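Search this site Search Clear

Tarton Project: Frequently Asked Questions

We use cookies to remember your settings and to see which pages people read. Accept Decline Manage choices

Last updated Friday, May 13, 2022

Since we put the Tarton results online, our inbox has been full of good questions (thank you, keep them coming!). We've gathered the ones we get most often. If yours is missing, write to us through the contact form and we'll probably add it.

What is Tarton?

Tarton is a way of training a robot arm to handle packed boxes using only the view from a small camera at its wrist. The arm gets no overhead camera and no map of the room. It sees what its own gripper is heading toward, and from that it has to decide where to move next, how far to tilt, and when to close its fingers.

Why only a wrist camera?

Overhead cameras are great until the arm gets in the way of its own view, and that tends to happen in the last few inches, right when you need to see. A wrist camera stays with the fingers. It also travels with the arm, so you can move the whole setup to a different table without measuring everything again, and we love that part. We've moved ours more often than we'd like to admit.

Doesn't the picture get blurry when the arm moves?

Yes, it does! Our first instinct was to throw the blurry frames away. We had a filter for it and everything. Then we trained one version on the filtered set and one on the full set, and the full set won. Out of 100 test grasps, the filtered version got 64 and the full version got 90. We think the filtered version simply never learned what a box looks like during a fast approach, so it got lost as soon as it sped up.

Frames like the one below are now some of our favorites. The carton's edges are soft, the tape runs across the top at a slant, and the green pad on the left finger is almost touching the corner. There's still plenty in there to steer by.

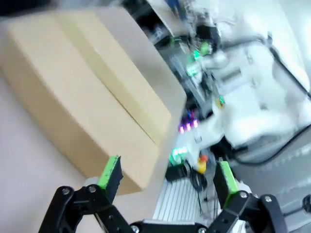
How does it know where the box ends and the background begins?

We don't draw outlines around anything, and we don't tell the system "this is a box." It learns from recorded demonstrations in which a person guided the arm, and it picks up which parts of the view matter for the next move. Our lab benches are full of cables, circuit boards and little glowing lights, and we decided early on to leave all that in the recordings. A model trained in front of a plain backdrop did fine in front of a plain backdrop and got confused pretty much everywhere else.

Why are the fingertips green?

Mostly for contrast. Cardboard is tan, the gripper is black, and a bright green pad is easy to tell apart from both, even in a smeared frame. We did try a run with dark pads. It still worked, but it needed more demonstrations to get to the same place, so we went back to green.

How many demonstrations did you use?

164 for the main result. Each one is a single approach and grasp, recorded from start to finish. We also trained on a random 30 of them to see what would happen, expecting a complete mess, and were delighted to find that the arm still went to the correct side of the box most of the time. It just closed its fingers too early.

What is Iretti, and how is it different?

Iretti is the software we use to record and replay demonstrations. Tarton is the learning method. You can use one without the other, though they were built side by side and it shows (some of the settings have the same names and mean different things, sorry about that).

Does it work on things other than cardboard boxes?

A little. Flat, closed boxes are what it knows. Padded envelopes are hit or miss. Open boxes with loose flaps are hard, because the flaps move when the fingers brush them, and we have very few examples of that. We're recording more this summer and hope to have new numbers in October.

Can it tell when a grasp has failed?

Not from the camera alone. We check how far the fingers closed, and if they closed all the way we call it a miss and the arm backs off for another try. Second tries are not counted in the results above.

Can I run this on my own arm?

If it has a two-finger gripper and you can fix a small camera near it, please try! You'll need to record your own demonstrations, as ours are tied to the shape of our gripper and the camera angle. A group using the Plinum controller has told us their setup took an afternoon, with most of that spent on the camera mount.

Where do I report a bug?

Use the contact form and choose "Tarton" from the list. Please include your camera's frame rate and a short recording if you have one.

Was this page helpful? 30 people found this helpful
Share 12 Comments 4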